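2023-06-18

Worked the feeding room at Sekis from six. Jhair was already in and had the arm switched on. It is supposed to take over the scooping for the cat side by fall, and until then two of us stand next to it and fix what it gets wrong. On a good morning we are slower with it than we were without it. Shaohua says that is normal, and he has seen more of these than I have.

I did the dog side by hand first. Uller would not eat until I sat down beside him, so I sat down. 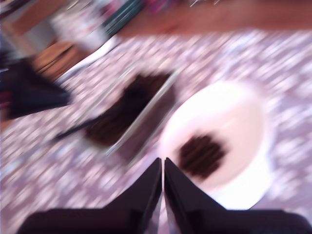 Back in April they told us no one would lose hours. So far that is true. What has changed is what the hours are made of. I used to do the morning portions with Yufang and we talked the whole time, about her sister, about the bus, about which cat had gone off its food. Now one of us watches the arm and the other writes down each try in the log, and you can't talk much because you lose your place. She was moved to the front desk for the early part of the week. She says she likes it. I miss her in there.

Kaiwen Lu from Privitz called at 11 to ask how the new settings were. I said better with the small pellets, still bad at leveling off. He wanted a figure. I told him I would send the sheet.

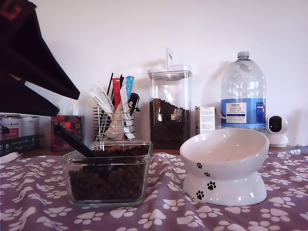

The other thing is the knowing. When I scoop, I notice if the kibble smells stale or if there is dust at the bottom of the jar. I told Qiuyue this at lunch and she said to put it in writing for the Tuesday meeting, so I wrote half a page. I asked for a person to check the food before each run and to have that counted as a job with time against it. Right now it gets done because I do it. She read it over and took out one sentence where I sounded angry.
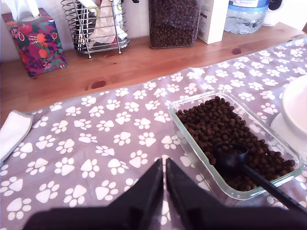 Afternoon was practice at picking up the scoop. Jhair ran it and I reset between tries. He thinks the trouble is the handle and I agree. I leave a scoop the way my hand wants it, and today that meant down in the kibble with the handle out over the front of the glass, pointing away to the right, and the fingers were over on the left of the container. A person just reaches across. Jhair wants a fixed spot for it, same angle every time, and a mark so we all put it back the same. I can live with that, but it means I am learning to put things down for the arm.

Finished late. The log stands at 1045 tries now. My back is fine, I should write that down too. By this time last year I was wearing the brace on Sundays.

Need to buy bus card. Call Mom back.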